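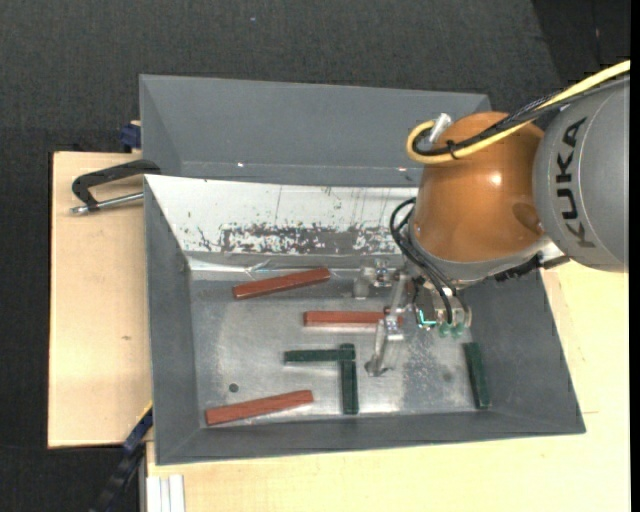

Attachment 1: red and green blocks in the grey bin

Ticket 511
Opened: Jun 16, 2019
Boat: Havira
Gear: Plulline baitwell pump and controller, Rikard sounder at the helm
Status: Closed, one item carried over (see end)
Priority: High, boat is entered in the Moodley tournament

Reported problem
Tuna tank pump cuts out when running. Fine at the dock, fine at slow troll, dies once she's up on the plane and doesn't come back until somebody flicks the breaker. Lost most of the live bait on the last trip. Sounder also drops bottom at the same time but owner not sure if that's related or just the usual rubbish at speed.

Owner has already tried: new fuse, cleaned the strainer, swore at it.

Log

Entry 1
Rang owner back. Controller is under the port gunwale, factory spot. Says the light on the box goes solid orange when it trips. Orange on the Plulline is low voltage OR dry run, same colour for both, very helpful. Asked for a photo of the wiring behind the box and whether the pickup is a scoop or flush fitting. He thinks scoop.

Entry 2
At the boat. Moodley ramp pontoon, bit of a chop, everything awkward. Pickup is flush, not scoop. Somebody's swapped it at some stage, there's old sealant in a bigger ring round the fitting.

Ran pump at the dock for a good while. No trip. Voltage at the controller steady. Strainer clean as he said. Non-return valve in the right way round, checked the arrow twice as we have been caught on that before.

Sounder reading bottom no worries at the dock.

Entry 3
Sea trial, owner driving. Up on the plane, pump ran, then sight tube went to froth, then the orange light. So it's sucking air. Throttled back and reset the breaker, primed itself straight away.

Second run, same thing. Third run turned the pump off before getting up and watched the sounder. Bottom still dropped out. So sounder problem is NOT caused by the pump. Could both be caused by the same dirty water though. The transducer sits behind the flush fitting, nearly in line.

Entry 4
Want her out of the water. No slot on the hardstand until after the briefing, owner not happy, rang round and got a trailer.

Entry 5
Out of the water. Found:
- strake starts forward of the pickup and throws air right across it
- flush fitting sits slightly proud on the aft side, old sealant under it
- transducer bracket bent up, looks like it's copped a knock
- earth lead for the controller green at the crimp, not the cause but it had to go

Owner asked if we could just turn down the dry run setting so it stops tripping. No. It'd stop tripping and cook the pump instead. Told him that.

Entry 6
Fitted high speed scoop, facing forward, bedded down properly this time. Cleaned all the old gunk off the hull first, took longer than the fitting did. Didn't move the hole. Moving it would be the right job but it means glass work and there's no time before Moodley. Scoop should give it enough pressure to get through the air off the strake. Should.

New crimp and heatshrink on the earth. Straightened transducer bracket and dropped it 8 mm below the hull line. Retightened. Wire tidied up with ties, was flapping.

Entry 7
Spoke to Plulline support on the phone re the restart delay. They say the controller locks out after repeat trips on purpose and the breaker is the only way to clear it on this version. Newer box clears itself. Can't put new firmware on the old one. Passed on to owner, he'll think about it.

Also asked them about the orange light meaning two things. They said it's in the manual. It is, in the back, under the mounting diagram.

Entry 8
Sea trial again. Sloppier water than last time so a fair test. Up on the plane, pump stayed on. Sight tube had a few bubbles but no froth. Held it there out past the second marker and back. No trip. Hard turn to port, bubbles got worse, cleared when we straightened up. Hard turn to starboard, nothing.

Sounder held bottom most of the way. Still loses it in the port turn. On the Rikard had to change frequency from auto to 200, auto kept hunting. Noise filter was on high, put it back to low. Much better picture. Saved his waypoints to card before touching anything.

Entry 9
Owner rang. Fished the pre-tournament day, bait alive when they got in, pump never tripped. Happy. Wants the invoice split, pump on one and sounder on the other. Total 400 plus the scoop.

Entry 10
Invoices sent. Spare fuse and a spare impeller left in the bag taped inside the port hatch. Told him not to let the crew chuck leaders in on top of it.

Carried over
- Move pickup clear of strake, proper glass job, after the season. Owner to book.
- If sounder still drops bottom in port turns, try transducer further out from centre. Don't go any lower, it'll spray.
- Owner to decide on newer Plulline box.

Note for whoever gets this one next: the breaker labelled WASHDOWN is the baitwell and the one labelled BAIT is the washdown. Have put tape over both and wrote the right names on but the tape wont last. Needs proper lables.

Closed.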